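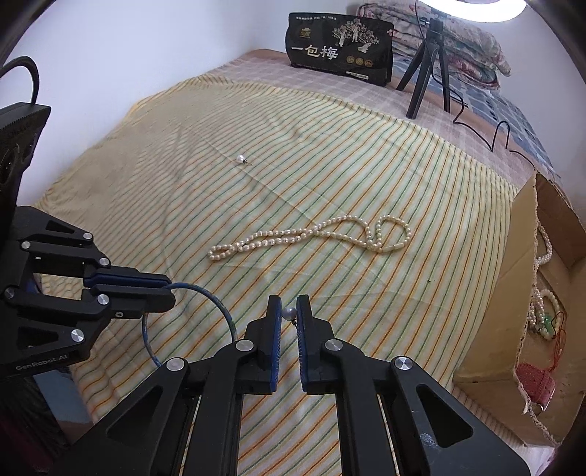
*Pearl earring, blue grip pads.*

# Plorkton

Plorkton is a recall and reminder service for small clinics. It reads an appointment export from your practice software, works out who is due for a visit, and produces a list of text messages, emails or printed letters. It doesn't replace the practice software and never writes back to it.

It was written for a two-room physical therapy clinic and is now also used by a podiatry office and an eye clinic. All three run it on an old desktop in the back office. If you need charting, billing or insurance claims, this is the wrong tool.

## Status

Usable. The file formats described below are stable. The web page is still changing, and the column order on it may move between releases. Read `CHANGES.md` before you upgrade.

## What it does

- Imports appointments and patient contact details from CSV
- Applies recall rules by visit type (for example, six months after a foot exam)
- Skips patients who already have a future booking
- Skips patients who opted out, per channel
- Groups family members at the same phone number into one message
- Writes a send file for your SMS gateway, or sends email over SMTP
- Prints letters to PDF, one page per patient
- Keeps a log of every message it prepared

## What it doesn't do

- No two-way texting. Replies go wherever your gateway sends them.
- No online booking.
- No diagnosis or treatment fields. If your export contains them, the importer drops the columns and prints a warning.
- No multi-site support. Run one copy per site.

## Requirements

- Python 3.10 or later
- SQLite (bundled with Python on most systems)
- 1000 MB of free disk space, mostly for letter PDFs and backups
- A CSV export from your practice software

It runs on Linux and Windows. It probably runs on a Mac, but there are no tests for that.

## Install

```
git clone <your copy of the repository>
cd plorkton
python -m venv env
env/bin/pip install -r requirements.txt
env/bin/python plorkton.py init
```

On Windows, use `env\Scripts\python` in place of `env/bin/python`.

`init` creates `plorkton.db` and a starter `config.ini`. It will not overwrite either file. To start over, move the old ones somewhere else first.

## Configuration

The starter file looks like this:

```
[clinic]
name = Arsenault Foot Clinic
phone = 555-0100
timezone = America/New_York

[recall]
rules = rules.csv
lookahead_days = 14
max_per_run = 100

[sms]
adapter = roltoden
max_length = 550

[web]
port = 2000
bind = 127.0.0.1
```

`max_per_run` limits how many patients are contacted in one run. The rest stay in the queue, oldest due date first. Leave this at 100 until you have gone through a few runs and your front desk knows how many calls to expect afterward. One clinic set it much higher in January and the phone line was busy until lunch.

`max_length` is counted in characters after names and dates are filled in. Messages over the limit are held and shown on the Problems page. They are never cut short.

`bind` should stay at `127.0.0.1` unless you have put a proxy with a login in front of it. The web page has no login of its own.

## Recall rules

Rules live in a CSV file with four columns:

```
visit_type,interval_months,template,channel
foot_exam,6,recall_general,sms
orthotic_check,12,recall_orthotic,sms
nail_care,2,recall_short,sms
new_patient,3,recall_letter,letter
```

Visit types are matched exactly, including case. If your practice software exports `Foot Exam` on some rows and `foot exam` on others, add both to `aliases.csv`:

```
from,to
Foot Exam,foot_exam
foot exam,foot_exam
FT EX,foot_exam
```

A visit type with no rule is ignored. Run `plorkton.py rules --unmatched` to list every visit type in the database that has no rule. Do this after your first import. There are always a few you forgot.

When a patient matches more than one rule, the earliest due date wins and the others are dropped for that run.

## Import format

The importer expects these columns. Order doesn't matter and extra columns are dropped.

| Column | Required | Notes |
|---|---|---|
| `patient_id` | yes | Text. Leading zeros are kept. |
| `first_name` | yes | |
| `last_name` | yes | |
| `phone` | no | Needed for SMS |
| `email` | no | Needed for email |
| `address` | no | Needed for letters, use `\|` between lines |
| `visit_type` | yes | |
| `visit_start` | yes | ISO format, local time |
| `status` | yes | `done`, `booked`, `canceled` or `missed` |
| `opt_out` | no | `sms`, `email`, `letter`, `all`, or empty |

Run it with:

```
plorkton.py import appointments.csv
```

Importing the same file twice is safe. Rows are matched on `patient_id` and `visit_start`. If a row changed, the new version replaces the old one and the change goes in the log.

Deleted rows are a known gap. If an appointment disappears from the export, Plorkton keeps its copy, because most exports only cover a date range and a missing row usually means nothing. Canceled visits should come through with the status `canceled`. If your software deletes them outright, use `import --full`, which clears all future bookings before loading. Only use `--full` with an export that covers every future date.

## Daily use

1. Export from the practice software.
2. `plorkton.py import appointments.csv`
3. `plorkton.py preview`
4. Look over the list.
5. `plorkton.py send`

`preview` changes nothing and can be run as often as you like. `send` asks for confirmation unless you pass `--yes`. Please don't put `send --yes` on a schedule until you have checked the preview by hand for a month.

To review the list in a browser, run `plorkton.py web` and open port 2000 on the same machine. Each row has a Hold button. Held patients stay out of every run until someone releases them.

## Adapters

**roltoden** writes a pipe-separated file for the Roltoden gateway and copies it to the folder set in `sms.outbox`. Roltoden picks up files on its own schedule, so messages may go out a while after you run `send`.

**fadau** writes the older fixed-width format used by Fadau desktop dialers. Accented letters are converted to plain ones since the format can't hold them. Check names in the preview if this matters to your patients.

**file** writes plain CSV and does nothing else. Use it for testing, or if your gateway has an upload page.

To write your own, copy `adapters/file.py` and change the `write_batch` function. It receives a list of messages and must return a list of the same length with `ok` or an error string for each one. Messages that return an error stay in the queue.

## Templates

Templates are text files in `templates/`. These fields are filled in:

- `{first_name}`
- `{clinic_name}`
- `{clinic_phone}`
- `{due_month}`
- `{family_names}` (only when several people share a phone number)

There is no field for visit type, and a request to add one was turned down. A text message can be read on a locked screen by whoever is standing nearby.

## Sample data

`sample/` holds a generated set of 2000 appointments for 550 patients. The names come from a shuffled word list and the phone numbers are not in service. It includes shared phone numbers, missing emails, mixed-case visit types and a handful of bad dates, so expect warnings when you load it.

Never attach a real export to a bug report. If you need to show a problem row, run `plorkton.py scrub row.csv`, then open the result and check it yourself before posting.

## Backups

`plorkton.py backup` copies the database to `backups/` with a timestamp. It keeps everything and deletes nothing. The database contains names and contact details, so treat the backup folder the way you treat the practice software's own backups. Plorkton does no encryption. Use an encrypted disk.

## Known problems

- A visit booked for midnight is treated as having no time set.
- Letter PDFs clip address lines that are longer than the envelope window.
- The Problems page is slow if it has more than 1000 entries. Clear old ones with `plorkton.py problems --clear`.
- Switching `timezone` after the first import doesn't adjust rows already loaded. Import again after changing it.
- Family grouping goes by phone number only. Residents of a care home who share the front desk number will be grouped as one family. Put that number in `no_group.txt`.

## Tests

```
env/bin/python -m pytest
```

The letter tests need the fonts in `fonts/` and will be skipped without them.

## Contributing

Bug reports are welcome. Include the command you ran, the output, and the version from `plorkton.py --version`. For new adapters, please add a small output file to `tests/expected/` along with the code.

## License

MIT. See `LICENSE`. The fonts have their own license in `fonts/LICENSE`.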